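Home Notebook Archive Hardware Contact

Sunday, September 10, 2023

Second day on the controller comparison. Same two arms, same task: copy the word on the whiteboard using the letter blocks. Only the joint controller changes between sets. The Hilon board is the one we have been running since August. The Pemasitz unit went in before lunch and took longer to set up than I had allowed, mostly because its enable line is active low and the manual has it the other way in one table and correct in the next.

Both controllers run the position loop at 100 Hz. Gripper current limit is 500 mA on both. I would have preferred to test at a higher rate but the Hilon drops packets when two wrist cameras share the bus, and I want equal conditions before I want good ones.

Word for today is RED. Three letters, no repeats. I picked it for that reason. Long words hide a bad grasp in the average. 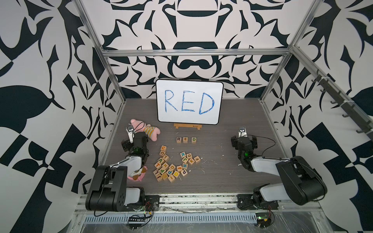

Domenica Auer thought the spacing of the finished row was a poor measure by itself, and that I should log the tool position at release and leave the row alone. A block can be let go in the right place and still be dragged by a finger on the way out. She also asked why the retreat move was at the same speed as the approach. No reason. It was the default.

So I split the place step into release and retreat and logged them separately. Retreat is now at half approach speed for both controllers. This makes yesterday's sets useless for comparison and I have marked them that way in the log.

With the split log the difference is easier to see. On the Hilon, the arm settles before the fingers open. On the Pemasitz, the open command can be accepted while the wrist joint is still correcting, and the block picks up a small twist. The command delay measured at the bench is 16 ms on the Pemasitz, shorter than the Hilon, so the delay is not the problem. It is the settle test. The Pemasitz reports "in position" on the first sample inside the window and doesn't wait for a second. 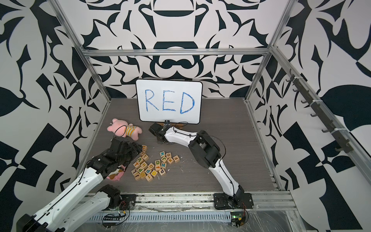 I tried requiring several samples in a row inside the window, checked on the host and not on the unit. That removed the early release but added a pause at every waypoint, including the ones where no pause is wanted. Better to apply it to grasp and release only. The Flement driver has a per-waypoint flag that should do this. I couldn't get it to persist after a restart. Will read the source before writing to them.

Other arm faults today, for the record:
- Homing offset on the right shoulder had drifted. Re-zeroed, not seen again.
- Gripper closed to its limit with nothing between the fingers and reported a good grasp. Threshold was still set for the Baumgartner pads, which came off in August.
- Episode 459 stopped with a bus timeout on the Hilon. No cause found.

The second one cost me most of an hour. The threshold sits in a different file from the rest of the gripper settings and I had forgotten it existed.

Then the wrist cameras. Fixed exposure against auto, same poses. I had expected fixed to win everywhere. It gives steadier colour on the printed letters, but the blocks are pale against a dark floor and a fixed value that keeps the floor readable pushes the lit faces toward white.

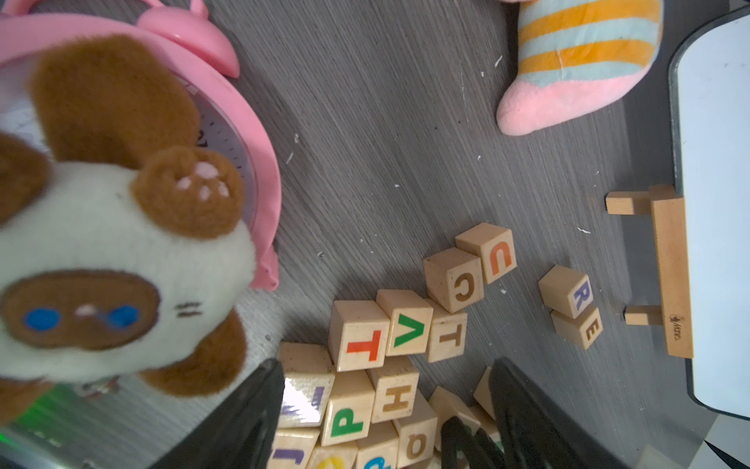
Wrist camera: U and G above the main pile, R and E to their right.

Auto exposure copes better with the pale faces until the whiteboard fills a corner of the view. Then it pulls down and the gaps between blocks go dark, which is exactly where the fingers need to go. Metering on a centre window might fix it. The camera firmware has a setting for that – it accepts the value and I can't yet tell whether it does anything.

Focus is a separate matter. Anything close to the lens is soft. The pile is fine at hover height, so I have left it.

The harder part is picking a letter out of a pile where blocks lean on each other. A straight descent needs clear space on both sides of the block. In a cluster there is often space on one side only. I rotated the wrist to line up with the gap and compared that with nudging the neighbour away first. Rotation is quicker. Nudging leaves a cleaner grasp but moves other blocks, and the pose estimate has to be redone.
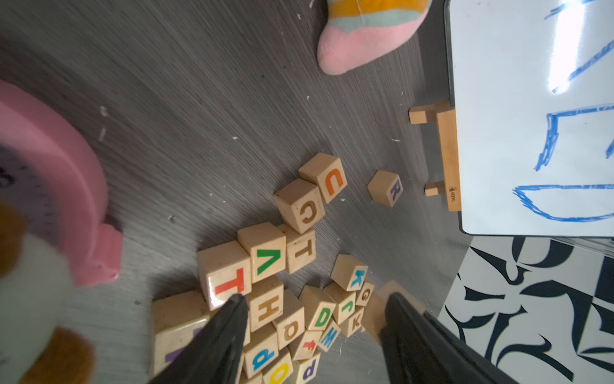

To do before the next set

Find out where Flement stores the waypoint flags.
Move the grasp threshold into the main gripper file.
Test the centre metering with a white card at the edge of the view.
Repeat the Hilon sets at the slower retreat speed, same start poses.
Write to Pemasitz regarding the enable line. They may know already.
Ask Domenica for her script that lines up the release log with the camera timestamps. Mine is out by one sample and I haven't found where.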